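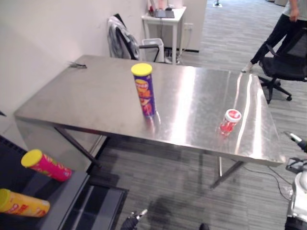

One reader wrote in after the last issue to ask why we still run a separate table model at all, given that the depth map already contains the table, and whether the time would be better spent on a faster planner. The same reader thought our collision margins looked timid.

Both points are fair and the second is partly conceded below. The first needs a longer answer, and most of this item is that answer. It covers the changes in Trallow 4, which was tagged on 17 Jul 2018 and is now the default on the Tekin branch. Anyone still on the previous release should read the section on configuration before upgrading, as two keys have been renamed and the old names are ignored without a warning. (The warning is coming. It was left out by mistake.)

Why the table is a model

Bright metal is a bad surface for a depth sensor. The brushed steel top we use for the tube work returns long streaks of overhead light, and inside a streak the depth values are either missing or wrong. Missing values are easy to handle. Wrong ones are the trouble, as they tend to lie below the true surface, and the planner then believes there is free space under the object it has been asked to pick up.

A standing tube makes matters worse by casting a reflection on the metal. To the segmenter, the reflection has the right colours and a plausible outline, and it joins the real tube along the base. The old code merged the two, gave the result a single bounding cylinder, and put the centre of that cylinder too low. The grasp point followed it down. On a matt surface the same code was perfectly well behaved, so the fault went unnoticed for longer than it should have.

Trallow 4 no longer asks the depth map where the table is. Bevimis, the perception library, fits a plane to the parts of the top that give stable readings, checks the fit against the stored dimensions, and hands over a flat box. Every depth point inside the outline of the box is then tested. A point below the plane is thrown away. A point above it is kept and passed to the segmenter. The colour mask is clipped at the line where the plane and the object meet, and in most cases that removes the reflection before any shape is fitted.

The fit is rerun whenever the base reports that it has moved, and otherwise every 400 frames. Running it more often gave no measurable gain and made the logs tiresome to read.

Short containers are a separate matter. A tall tube has enough side wall for the cylinder fit to settle, and a small error at the base hardly shifts the axis. A squat tub has very little wall. Clip the mask slightly too high and there is not enough left to fit. For these, Bevimis now starts from the lid, takes the circle, and drops a vertical from its centre to the plane. This assumes the tub is standing up. If the lid circle is too elongated to be seen from above, the routine gives up and reports "pose unknown", and Trallow asks for another view.

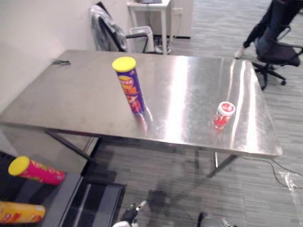 Tubes on their sides

A tube lying down has one axis that matters and one end that matters. The axis is easy. The end was previously guessed from the brighter of the two end regions, on the theory that the plastic lid would be the brighter one. That theory depends on the lamp. With light coming in from one side the metal base could win, and the arm would then pick up the tube and place it on its lid with complete confidence.

The replacement compares the colour of each end region with the colour of the body. The tubes in the current set have lids in some shade of yellow, and that separates well from the purple and pink bodies. It separates poorly from the yellow one. For yellow tubes the comparison falls back to the printed side: the text runs in a known direction, and Bevimis matches patches of the label against a stored strip. It is slower and it needs a fair amount of label facing the camera.

Where neither test gives a clear answer the pose is published with both directions listed and a weight on each. Trallow carries both through to the grasp stage and only has to choose at placement. Many grasps are the same either way, so the choice can often be put off until the tube is in the hand and can be looked at again.

Two lying tubes close together used to be fitted as one long object if their edges touched in the mask. The splitter now works on body colour before shape. Two touching tubes of the same colour remain a known failure. It is in the tracker and has no owner.

Collision margins

On the reader's second point: yes, the margins were timid. They were set when the table height was uncertain, and they had to cover the error in the depth map as well as the error in the arm. With the height now taken from the fitted plane, the vertical margin over modelled surfaces has been halved. The margin over unmodelled points is unchanged.

Shelving has been moved to the modelled side too. A unit is described as a stack of boxes: the canopy, the back panel, each shelf with its front lip, and the kick plate. The canopy is the part that most often stops a plan. A straight reach to the back of a shelf passes underneath it with the forearm tilted, and the old planner checked the gripper carefully and the forearm at a coarser step. It now checks both at the same step. Plans take longer as a result, and we have decided to put up with that.

Margins are set per surface in the site file. Please do not lower the lip margin to make a stubborn plan succeed. If a plan fails at the lip, the stored shelf height is the first thing to look at.

Wrist camera timing

The wrist camera is the source of most of the complaints on the list, and nearly all of them describe the same fault. An image is taken while the arm is moving, it is smeared, Bevimis finds something in it anyway, and the pose of that something is used to correct the grasp. The correction is then worse than none.
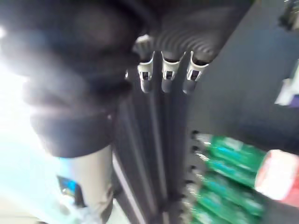

Two things were wrong. The first was that the image was stamped when it arrived in the queue, when it should have been stamped at the middle of the exposure. Under load the difference is large enough to place the camera somewhere the arm had already left. The driver now stamps at mid-exposure and the arm state is interpolated to match. Sites with their own driver will need to make the same change, and a short note in the Itlow folder describes the fields.

The second was that there was no test for blur. There is now one based on joint speed, and it is deliberately crude. If any wrist joint exceeds the set speed during the exposure, the image is marked "moving". Moving images may be used to avoid obstacles, with a wider margin, and may not be used to refine a grasp. We tried a test based on edge sharpness first. It rejected good images of plain surfaces and passed bad images of ribbed ones, where a smear along the ribs leaves the edges crisp.

Rows of similar objects deserve a word of caution. With bottles lying in a rack the neck positions repeat at a fixed spacing, and a tracker that loses its place by one bottle will report a very low error at the wrong bottle. The tracker now keeps the index of its target and refuses to change it between frames unless it has seen an end of the row. If it has not, it stops and says so.

Leaning tubes and the placement check

Placement on a shelf was tested for height and for overlap with neighbours. It was not tested for tilt, and a leaning tube was entered in the shelf map as if it stood upright at the point where its base touched. The top half of the tube was therefore missing from the map, and the space it leaned into was offered as free.

The shelf map now stores a full capsule for each item, with both end points. Free space is computed from the capsules, at lid height as well as base height. A tube that leans takes up more of the shelf, which is correct, and on a crowded shelf the planner may report that there is no room where a person would simply straighten the thing up. Straightening is a skill of its own and is planned for August.
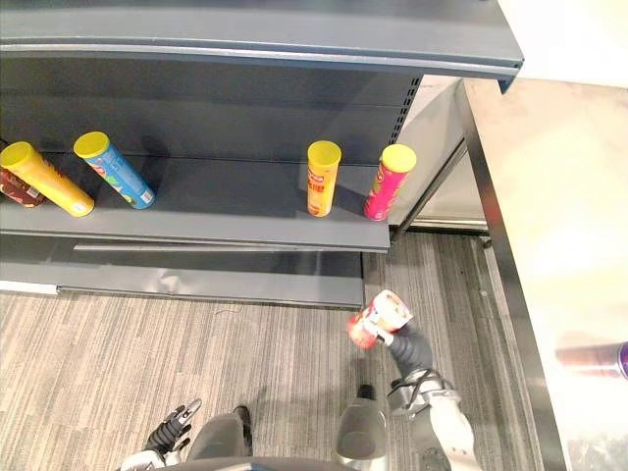 Maren Oldcastle

The placement check runs again with the object in the gripper. A tube held level has to be turned upright before it goes in, and the turn needs room in front of the lip. Trallow 4 plans the turn and the insertion as a single motion with one fixed waypoint between them. Planned separately, the two could each succeed and still leave the elbow on the wrong side for the second. If the first arm cannot do it, the request is offered to the other arm, provided its gripper is free.

Testing

The regression set in Itlow now holds more than 1,000 recorded picks. Each can be replayed against any build without the arm. Replay covers perception and planning up to the point of contact. It says nothing about what happens after contact, and results from it should be quoted with that limit in mind.

Configuration

table_from_depth is now surface_source, and takes "plane" or "depth".

wrist_stamp is now wrist_exposure_stamp, and is on by default.

lip_margin and canopy_margin are new. Both fall back to the general margin if absent.

blur_joint_speed is new. The default suits a six-joint arm at our usual speeds. Slower arms can leave it alone.

Site files from the previous release will load. Run the checker on them all the same, as it lists any key it does not recognise, and for the time being that is the only place the two old names will show up. Fault reports should include the Itlow recording and the site file together. A recording without its site file cannot be replayed.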